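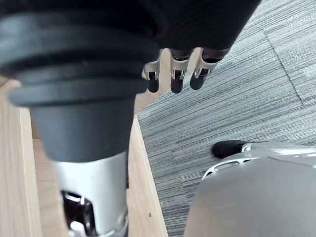
Passo 1 – Esvaziar e aspirar a zona onde a madeira encontra a alcatifa

Tudo o que for leve sai dali primeiro. Cadeiras, cestos, fios. O que for pesado fica, trabalha-se à volta. Depois aspirador, com o bico fino e sem a escova, ao longo da linha toda. Duas passagens: uma do lado da madeira, outra do lado da alcatifa, com o bico inclinado para dentro da junta. É ali que se mete tudo. Areia, migalhas, cabelos.

Não usar a escova rotativa a menos de um palmo da borda. Puxa fios. Já me aconteceu na sala de cima e fiquei com uma falha que ainda hoje se vê.

Passo 2 – Soltar o que ficou agarrado

Escova de dentes velha, seca. Sempre no sentido da junta, nunca atravessado. Se houver cera acumulada do lado da madeira, uma espátula de plástico, quase deitada. Espátula de metal não, risca logo.

Aspirar outra vez.

Passo 3 – A madeira

Pano de microfibra bem torcido. Bem torcido mesmo, se pinga está molhado de mais. Eu uso o sabão Cerano, uma tampa para meio balde de água morna, mas qualquer sabão neutro para soalho serve. Limpar a afastar-se da alcatifa, para não empurrar água suja para o pêlo. Secar logo a seguir com outro pano.

Nos últimos 3 cm junto à borda vou com o pano enrolado num dedo. Demora mais um bocado mas não encharca nada.

Passo 4 – A borda da alcatifa

Ver primeiro se está bem presa. Passar a mão ao comprido, devagar. Se levantar nalgum sítio, marcar com um bocadinho de fita de papel e tratar disso antes de lavar.

Para colar: fita de dupla face própria para alcatifa. A Tovside vem em rolo de 60 mm, corta-se ao meio e dá para as duas pontas. Levantar a borda, aspirar por baixo, colar a fita na base limpa e seca, tirar a película, baixar e carregar com a palma. Uns livros por cima até ao dia seguinte.

Fios soltos cortam-se rente com tesoura. Nunca puxar!

Passo 5 – Nódoas na alcatifa

Pano branco húmido, aos toques, de fora para dentro da nódoa. Esfregar só espalha. Se não sair, umas gotas do mesmo sabão no pano (não directamente na alcatifa) e repetir. Enxaguar com pano só com água. Deixar secar com a janela aberta.

Experimentar antes num canto escondido. A Ysaline Pons escreveu-me a dizer que a dela perdeu cor com vinagre, portanto vinagre tirei da lista.

Passo 6 – Pôr tudo no sítio

Só quando as duas coisas estiverem secas. Feltros nos pés das cadeiras que andam na madeira, e atenção às que ficam com dois pés de cada lado – abanam, e com o tempo vão comendo a borda. Chegá-las todas para um lado ou todas para o outro.

Material

aspirador com bico fino
escova de dentes velha
espátula de plástico
2 panos de microfibra e 1 branco
sabão neutro
fita de dupla face
tesoura, fita de papel

Com que frequência: aspirar a junta todas as semanas, o resto de dois em dois meses chega. Em Setembro volto a fazer tudo de uma ponta à outra, antes de fechar as janelas para o inverno.

Emília Brabec, 27 de junho de 2018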